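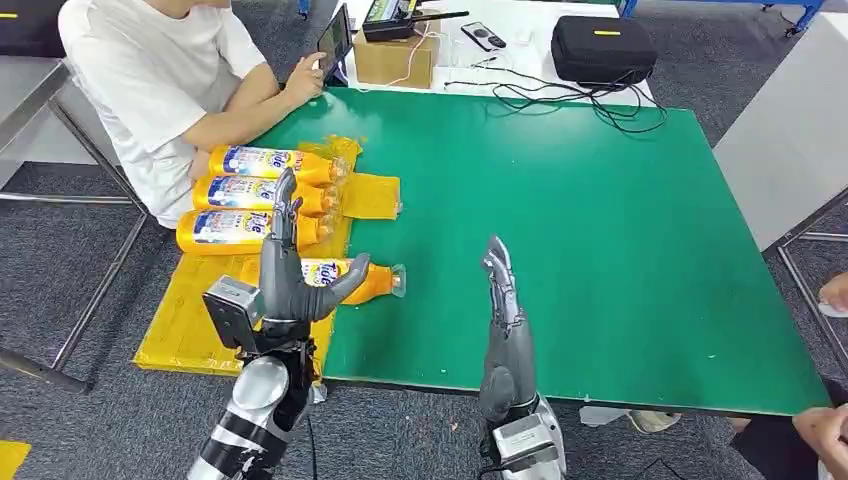
Witville Household Products Price Survey
Data card, version 2

Summary

The Witville Household Products Price Survey records the shelf prices of cleaning and laundry goods sold in the towns of Witville, Wuddale and Tovby. It contains 3675 price records covering 633 products. The survey is maintained by the Tzanetos Institute for Consumer Prices and is intended for research and teaching.

Release date: 2018-07-21

Contents

prices.csv — one row per product, store and visit
products.csv — product name, category, package size and unit
stores.csv — store code, town and store type
notes.txt — corrections made after the first version

Fields in prices.csv

record_id: unique number of the record
product_id: matches products.csv
store_id: matches stores.csv
price: shelf price in US dollars, before sales tax
on_sale: 1 if a reduced price was posted, otherwise 0
visit: number of the collection round

Collection

Prices were copied from shelf labels by trained field staff during normal store hours. Where the shelf label and the register disagreed, the shelf label was kept. Coupons and loyalty card discounts are excluded. Collection began in January and followed a fixed route through each town.

Liquid detergents are priced per fluid ounce and powders per ounce of weight. Multipacks are treated as separate products and should not be combined with single packages. Products sold in refill pouches were added in version 2; they have no earlier prices.

Known limitations

Tovby has only two large stores, and 487 of the records come from them. Averages for that town should be used with care. Small corner stores in Wuddale often carried no label at all, and such items were left blank. Package sizes changed for several dish soaps between rounds, and the product_id was changed at the same time.

Use and citation

The files may be copied and shared for noncommercial purposes, provided that the Institute is credited. Please cite as:

Tzanetos Institute for Consumer Prices. Witville Household Products Price Survey, version 2.

Corrections should be sent to the Institute with the record_id and a short statement of the error. Accepted corrections are listed in notes.txt at the next release.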